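Evaluation of the Prumora Sorting Kit for Small-Parts Work
Final project report, automation option
Project partner: Kovlow

1. Purpose of the project

Kovlow supplies small electrical parts to maintenance firms and packs most of its orders by hand. The company asked the project group to assess whether the Prumora sorting kit, which is sold as a complete package of gripper, control software and lesson material, could take over the placing of push buttons into colour-marked trays. The group was not asked to design new equipment. The kit was to be judged as delivered, by people with no earlier training on it.

Two other products were considered in February. The Cedus kit was set aside on grounds of price, and the Jafri kit could not be supplied within the project period.

2. Test arrangement

The task chosen was a simple one. A push button with a green cap belongs in the green tray, and a push button with a red cap belongs in the red tray. The buttons are of the same size and type, so the choice rests on the colour of the cap.
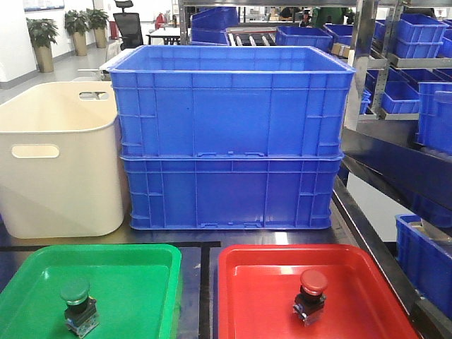 Tray positions were kept the same through all trials. The supplier's guide advises marking out the work surface before the first run, and the group found this advice sound. When a tray was moved by accident during the second week, the placing position had to be taught again, a job of 11 minutes.

The trials were divided into 8 sessions. Each session began with the start-up check set out in the guide and ended with a short written log. A trial was counted as complete only when the button had been released inside the correct tray and was standing upright.

3. Setting up and daily use

Unpacking and assembly followed the printed guide without difficulty. The software was less straightforward. Several menu names differ from those in the guide, and the page on gripper speed refers to a setting which the group could not find in the version supplied. A written enquiry to Prumora was answered the next working day, with a corrected page attached.

The group also considered how the kit would fit into a room where bins and trays are moved on wheeled carts. The guide says little on this point. It assumes a fixed bench with all parts within reach, and a buyer who intends to bring parts to the kit by cart would have to work out the stopping positions without help.
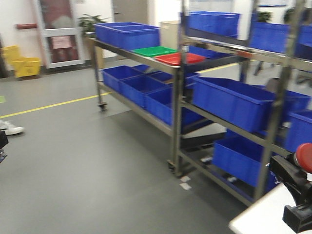

Kovlow's packing section, on reading the draft of this chapter, asked whether the stopping positions could be marked once and then left alone. The section added that its staff would accept a slower kit if it did not need to be taught again after every change of shift. The group regards this as a fair requirement. Saved positions were kept when the kit was switched off overnight, but no trial was made with carts changed between shifts, and the question remains open.

4. Results

In total, 129 trials were carried out. Most faults arose at the approach, when the button stood closer to one finger than to the other. The gripper closes both fingers at the same rate, so an off-centre button may be pushed sideways before it is held. Reducing the closing speed helped, although it lengthened each cycle.

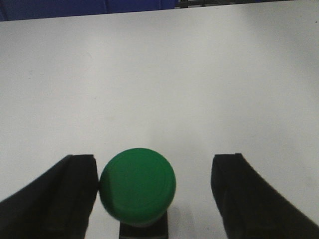 Figure 3. Open gripper fingers with the green-capped part nearer the left finger.

Red and green caps were handled equally well. The group had expected the colour check to be the weak point of the kit, and spent more time on lighting than was needed.

5. Cost and support

The price quoted to the group was £1767, including one year of support by e-mail. Spare finger pads are charged separately – a matter which the sales page does not make clear. Trays are not included in the price, and any shallow tray of a suitable colour may be used.

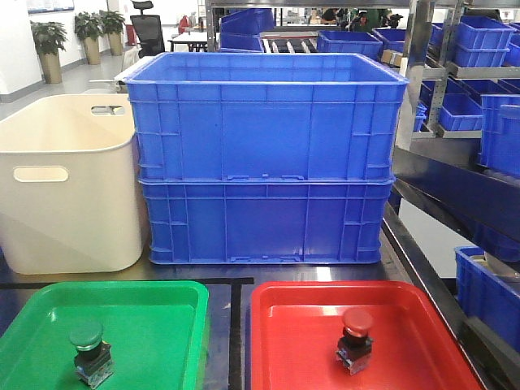 Figure 4. Green and red trays, each holding a push button, in front of the crates and the white bin.

6. Recommendations

The group recommends that Kovlow borrow the kit for a further trial period before deciding on a purchase. The loan should include work with carts and at least one change of shift. Prumora should be asked to bring the printed guide into line with the current software and to state the price of finger pads in its quotation.

The session logs and the corrected page from the supplier are held with the department's copy of this report.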